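Fliltotov Blackout Cloth: Frequently Asked Questions

What widths does the cloth come in?
Two: 132 cm and 268 cm. Both are sold by the running meter from the Kikotham warehouse. Minimum order is 10 meters per width.

Is it the same material as the old Mirnia cloth?
No. Mirnia was a coated cotton and is discontinued. The current cloth is an uncoated polyester weave. The two do not match in sheen, so do not mix them on one wall.

Can I wash it?
Machine wash cold, gentle cycle, no softener. Line dry. Shrinkage after the first wash is under 1 percent in either direction. Iron on the back only, at the lowest setting.

Does it block all light?
A single layer is enough for most rooms. For darkrooms, hang two layers and overlap the seams by at least 80 mm. Light leaks almost always come from the seams and the floor line — check those before ordering more cloth.

How should I cut it?
Use a rotary cutter or sharp shears. Cut edges fray slightly and should be hemmed or taped. Hot-knife cutting is possible but leaves a hard, shiny edge.

Which hanging kits fit?
The Rostami track and the standard eyelet kit. Eyelets are not included with cut lengths. The track takes the wide cloth only if the top hem is doubled.

Can I return a cut length?
Only if it is faulty. Report faults before cutting or washing. Order a sample first if color matters; samples ship every Monday. 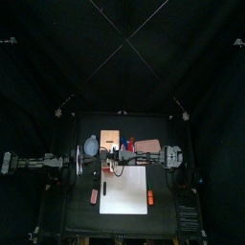

Black fabric walls around a black tabletop.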